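Can any machine set or clear a table yet?
Posted in Home & Household > Gadgets and Automation
September 12, 2018

dishpan_hands

Okay, so I've been reading way too much about home robots and I need somebody to talk me down or cheer me on. We have a robot vacuum (a Senutlow, the older one, my kids named it Inga and now we all call it that) and I love it to pieces. It cost me 744 dollars with the extra brushes, which my sister still gives me grief about, but the floors get done while I'm at work and I don't think about them.

What I'd really like is the next step. Floors were never the chore that got me down. It's the table! Every night there are plates and forks and mats to put out, and then the same stuff has to come back off again, get rinsed, get stacked, and the mats shaken over the sink. I keep seeing videos of robot arms doing this kind of thing, and then I go look for one to buy and all I find is vacuums, mops and a thing that folds T-shirts if you clip them on for it.

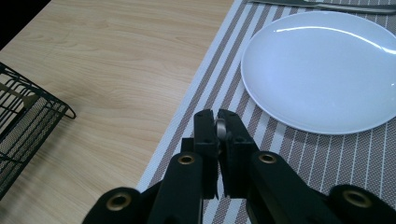
Setting a place looks like the easiest job in the house, and I would've guessed it was the first one a machine would learn. You put the mat down straight, you put the plate on the mat, you lay the knife by it, done. My four-year-old niece can do it (with some drama). But then I started picturing what a machine would have to deal with, and I got less sure. A plain white plate with a shiny streak of light across it must be a pain for a camera, and a striped woven mat is a whole different thing to pick up than a plate is. And a wire basket has all those gaps in it, so how does it know where the basket stops and the table starts? So is anybody close on this, and would you wait or just give up and keep doing it by hand? I'm not looking to spend thousands. I'd also settle for something that only clears and doesn't set.

Thanks in advance, and please no lectures about teaching my kids to do it. They do it. They do it badly.

Ernus

Short version: no, not for home use, not at a price you'd like.

Longer version. I've spent 18 years on the floor at a packaging plant, and we have robot arms that I'd trust with my lunch. They're fast and they don't get tired. But everything comes to them the same way every time: same box, same height, same side up. Slide the box over a couple of inches on a station that isn't set up for it and the arm will happily close on air. We had a new station put in last October and it took us 133 test runs before the supervisor would sign off on it, and all that thing does is move a tray from one belt to another.

Your table is the opposite of that. The plate is in a different spot every night. Somebody leaves a fork on top of it. The mat is half under a basket. You and I don't even notice that we're sorting it out as we go.

The part that surprised me when I started was how much trouble flat things are. A knife lying flat gives a gripper hardly anything to get hold of, and it has to come down almost to the table without hitting it. A person just tips the handle up with a fingertip. Plates are a bit better if there's a raised rim to go for, and I've seen suction cups do fine on smooth ones. Suction on a woven mat, forget it, the air goes right through.

I'd wait. Get a better dishwasher if you want to spend money.

no_more_mopping

get a Durnance cart!! not a robot but it has 2 shelves and wheels and you just load it up and push it to the sink. changed my life. mine is blue

Porchlight Pat

I agree with most of what Ernus wrote but I'm a little more hopeful. My day job is repairing commercial kitchen equipment, so I get to see what restaurants are trying out, and they'd buy a table clearer tomorrow if a good one existed. What they have so far is mostly machines that carry. A person loads the thing up and it rolls back to the dish area by itself. It's handy in a big dining room, but in a house you'd spend longer loading it than walking over to the sink.

The hands are getting better, though. I've watched a two-finger gripper pick up a glass without breaking it, and it was slow as molasses but it did it over and over. Slow might be fine at home! I don't care if it takes an hour to clear my table as long as I'm on the couch. What I would care about is the one night it drops a plate and then keeps right on going through the pieces.

If you want to make life easier in the meantime (and easier for a machine later, I guess), put your silverware in a caddy so it stands up, and leave the table bare between meals except for the mats. That's what we do here and clearing is down to a few minutes. I'd check back in a few years before getting your wallet out. Say hi to Inga.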